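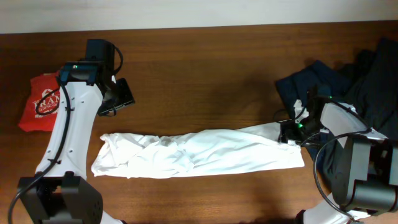
Getting Candle Wax Out of Banquet Tablecloths

Our student association holds its awards dinner every February, and I love it! I love it a little less when the linens come back to my apartment, but after a few years of this I have a system.

Let the wax harden completely, then lift it off with the edge of an old plastic card. For a stubborn patch, put the cloth in the freezer for 2 hours and try again. Whatever is left comes out with a warm iron (no steam) and plain brown paper on both sides — keep moving to a clean bit of paper or you'll just spread it around.

Colored candles leave a shadow. Dab it with rubbing alcohol on a cotton ball, testing a hem first, and wash as usual.

Coffee and Punch

Cold water first, from the back of the stain. Then a little dish soap, worked in with your fingers, and 16 minutes of sitting while you deal with something else. Red punch may need a second round, so check it before it goes anywhere near the dryer.

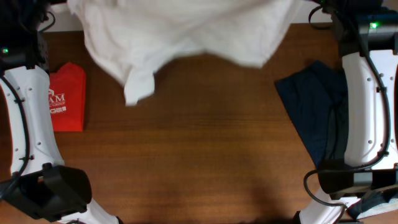

I like to fold everything while it's still a tiny bit damp, in half lengthwise and then in half again, so the long crease runs straight down the middle of the table next time. Round cloths are trickier, and I roll mine around a cardboard tube (ask at a fabric store, they throw these away!).

Name Tags and Sashes

Pin sashes at the hip, inside the fold. Adhesive name tags peel off knits much more easily if you warm them with a hair dryer on low, and a dab of cooking oil lifts the gummy bits from the plastic holders.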